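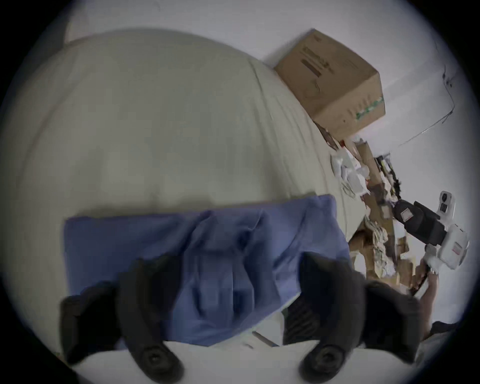 Blue cloth, big cushion, and the cardboard I swore I'd deal with.

So Dorothy Wragg called at breakfast to say she was coming up in June after all, and would I mind very much if she had the room with the big cushion. I said of course not! Then I went and looked at the room.

I should explain about the cushion. It came with the apartment, back when Marcelino Bezerra had the lease, and he'd paid 200 dollars for it at Skavitz, the furniture place by the overpass that is now a gym. He wouldn't move it out because it didn't fit through the door. (How it got in, I have asked him 3 times and had a different story every time.) It's the color of oatmeal and it takes up more space than most people I've dated.

And then the boxes. I'd been opening things in there since winter and just sort of letting the cardboard fall – flaps, sheets, all that crumpled paper they stuff in around a single mug. One box I hadn't even gotten rid of whole. It leaned there behind the cushion looking like it was waiting for a bus.

I started with the blue cloth, since it was the easy part. My mother used to lay it over the arm of her chair so the cat wouldn't ruin the fabric, and then there was no cat, and she went on laying it there anyway. I picked it up by the middle, meaning to fold it, and put it down again. I picked it up again. It still wouldn't go in half the way she did it, with that little flick.

Dorothy knew her for over 20 years. They worked the same counter at Gristen and hated the same manager, and Dorothy is the only one left who can do her laugh.

I called her back.

"Do you want the cushion covered or not?" I said.

"Is it the blue one? The cat one?"

"Yes."

"Then leave it on," she said, "and for heaven's sake don't iron it."

So I left it on, creases and all, and went to find the scissors for the cardboard.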